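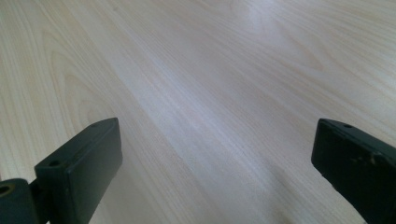 Amdale Harbor Authority Recruitment 2022: Marine Trades and Deck Posts

Applications are invited from eligible candidates for direct recruitment to marine trades and deck posts at the Amdale Harbor Authority. The notice was issued on December 18, 2022. Candidates should read all sections before completing the form. Forms that do not meet the conditions below will be rejected without further correspondence.

Post Summary

Name of employer: Amdale Harbor Authority
Notice type: Open recruitment, full time
Total posts: 157
Posting locations: Amdale main basin, Ruton repair yard, Welatska pilot station
Mode of application: Online or by mail
Mode of selection: Written test, trade test, medical examination
Recruiting officer: Tarmo Rimkutė, Personnel Section

Posts Covered

Deckhand Grade II (harbor tugs and workboats)
Marine Fitter
Marine Electrician
Welder, Hull and Structure
Rigger
Stores Assistant
Boat Crew, Pilot Station

The division of posts between trades will be fixed after the trade test and may change with operational need. Stores Assistant posts are at Ruton only. Boat Crew posts are at Welatska only and carry a shift allowance.

Eligibility

Age: Applicants must have reached 18 on the date of this notice. The upper limit is 35 for Deckhand and Boat Crew posts and 45 for all others. Former employees of the Authority with two or more years of service may apply up to age 50.

Education: Completion of secondary school is required for all posts. Marine Fitter, Marine Electrician and Welder applicants must also hold a trade certificate or a completed apprenticeship record in the trade applied for. A certificate in a related trade is not accepted.

Experience: None required for Deckhand Grade II or Stores Assistant. Riggers must show one year of lifting work. Boat Crew applicants must hold a current small craft license and a basic sea survival certificate.

Eyesight: Deckhand and Boat Crew applicants must meet the unaided distance vision standard and pass a color vision test. Corrective lenses are allowed for workshop and stores posts.

Swimming: Deckhand and Boat Crew applicants must complete a 60 meter swim in working clothes. The swim is held on the day of the medical examination. No second attempt is given on the same day.

Selection Process

Stage 1 – Written Test. The paper has 60 multiple-choice questions and lasts 90 minutes. Subjects are arithmetic, general science, reading comprehension and workplace safety. Applicants for certified trades answer an additional section on their trade. One mark is given for each correct answer. There is no deduction for wrong answers.

Stage 2 – Trade Test. Candidates who pass the written test are called in order of merit. The trade test is held at the Ruton repair yard and is pass or fail. Tools and materials are supplied. Candidates must bring their own safety boots. Welders may bring their own helmet if it carries a legible standard mark.

Stage 3 – Medical Examination. This is carried out by the Authority's appointed physician. The fee is paid by the Authority. Candidates found temporarily unfit may request one review within 21 days of the result.

The final merit list is based on the written test score alone. Where scores are equal, the older candidate is placed higher.

Admit Cards

Admit cards for the written test will be released on the Authority's recruitment page 10 days before the test. They will not be mailed. To download the card, enter the registration number and date of birth as given on the form. Check the name, post code, test center and reporting time. Errors must be reported to the Personnel Section before the test day – corrections are not made at the test center.

Candidates must bring a printed admit card and one original photo identity document. A card shown on a phone screen is not accepted. Gates close 30 minutes before the test begins.

Test Centers

Center 01: Amdale, Sæther Hall
Center 02: Ruton, Yard Training Block
Center 03: Welatska, Pilot Station Annex

The choice of center is made on the form and cannot be changed after submission. The Authority may move candidates to another center if numbers are low.

Pay and Conditions

Appointments are at the first step of the applicable trade scale. The probation period is 12 months. Working hours are 40 per week, with overtime paid under the current agreement. Protective clothing is issued on joining and replaced on return of worn items. Shared housing is available at Welatska for a monthly deduction. There is no housing at Amdale or Ruton.

How to Apply

1. Open the recruitment page and select Notice 71.
2. Register with a working email address. Only one registration per person is allowed.
3. Complete the form and select one post. Candidates qualified in two trades must choose between them.
4. Upload a recent photograph, signature, school certificate and trade certificate where required.
5. Submit the form and save the confirmation page.

Applicants by mail should request Form 2 from the Personnel Section and return it with photocopies only. Original documents are checked at Stage 2. The envelope should be marked with the post applied for.

The closing date for both methods is shown on the recruitment page. Mailed forms must arrive by that date; the postmark is not considered. There is no application fee.

Applicants who applied under the October notice must apply again. Scores from that test are not carried forward.

Questions about eligibility may be sent in writing to Tarmo Rimkutė, Personnel Section, Amdale Harbor Authority. Please quote the notice number and post name. Test results are not given by telephone.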